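# Report of a visit to the Moreveck test centre 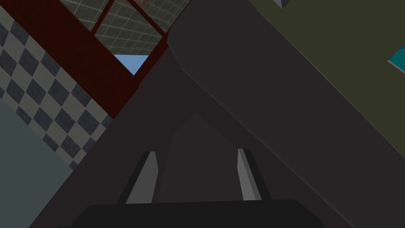 The visit was arranged in February at the request of the Tukcombe safety working group, which is revising its guidance on the use of simulation before robot arms are put to work near people. Members wished to see how another body keeps its records, who may approve a test, and what must be in place before a program leaves the computer and is tried on a real machine.

## Simulated trials

Moreveck runs its trials in a package known on site as Leka. Every new handling program must complete 400 simulated runs before it is considered for the workshop. The starting position of the arm and the layout of the room are changed between runs, and the settings used are stored with the result. A run that ends early is kept on file and counted as a failure unless a second member of staff has agreed in writing that the fault lay in the software.

The group asked whether views from the gripper were kept as well as those from a fixed point. Both are held for 26 weeks. Staff explained that a reviewer must look at the gripper view for each failed run, and sign for it, before the program may be altered.

## The written rules

The centre works to a house standard called Erkus. It has grown to 285 clauses, and our hosts accepted that this is too many for daily use. A short version is kept at each desk. The clauses of most interest to Tukcombe were these:

- The person who writes a program may not approve it.
- Limits on speed and gripping force are set before the first run and may not be raised during a series.
- Any change to the gripper model returns the program to the start of the series.
- A simulated result is never quoted without the version number of the model.

The third rule was questioned at some length. Two of our members thought it severe for small changes, such as a new finger pad. Moreveck has allowed no exceptions to date, though a lighter procedure is being drafted.

## Matters to follow up

Moreveck has nearly 2000 stored runs that have not yet been checked against workshop results. We have asked to see the comparison when it is ready. The working group will also request a copy of the approval form, and will consider at its next meeting whether the rule on separate approval can be adopted at Tukcombe without further staff.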